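Search products, parts, manuals
Last updated Apr 17, 2023
Reading time: 3 min

Tilitz TG-3 Two-Finger Gripper for Soft Goods

The TG-3 is an end effector for cloth handling. It is sold for lab and pilot use on fixed arms and mobile bases, and a hand-held version with a pistol-style handle is available for demonstration work. It is not sold as a home appliance. Osvaldo Vasconcelos, who runs applications at Tilitz, gets the same request most weeks: can it tidy a bedroom. The present state of the work is set out below.

Where cloth stands today

Rigid objects of known shape are a solved problem for most buyers. Cloth is different. A shirt dropped on a bed has no fixed outline, its corners are usually underneath, and the sheet below it will come up with the shirt if the fingers close too low. A person corrects for this by feel. A machine has to see the fold, pick an approach height and notice when it has taken two layers.

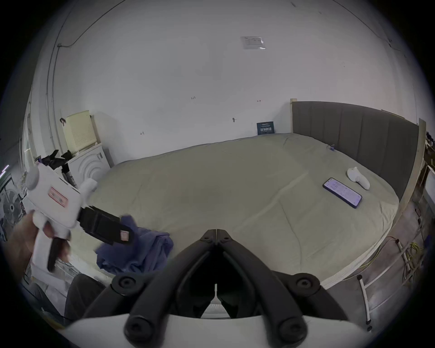
Finger force matters less than finger shape. Early TG units had wide pads that pressed the cloth flat before closing on it. The current fingers narrow toward the tip and can enter a fold from the side – this change did more for pick rate than any motor upgrade.

In our December trials at the Grasstead test room, an arm fitted with the TG-3 ran 110 single-item picks from a made bed. It took the wrong layer or missed on 16 of them. Folding was tested separately and remains slow: a plain towel takes 3 minutes, and shirts with buttons are outside the supported range.

Chores by readiness

Picking one garment off a flat surface: ready for supervised use.
Folding towels and pillowcases: pilot use only.
Sorting mixed laundry by type: pilot use, with the Brukatora vision module.
Changing a fitted sheet: not supported. Corner tension exceeds the rated pull.

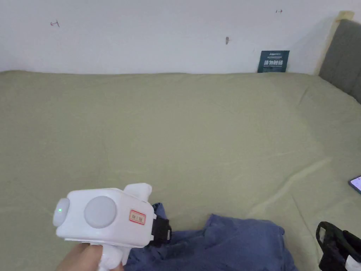
Can the TG-3 run without a person nearby?
Supervised operation is required for all soft-goods tasks. A missed pick is harmless in most cases, but the arm cannot yet tell a snagged sheet from a heavy garment.

Fit and service

The TG-3 mounts to Yensuk wrist plates without an adapter. Other plates need the adapter kit, ordered separately. Finger tips are a wear part and should be checked every 6 weeks under daily use. Replace both tips together – a worn tip against a new one will pull thin fabric to one side.

Questions on rated loads and mounting go to Anselmo Aguiar in technical sales. Include the arm model, the wrist plate and the type of fabric to be handled.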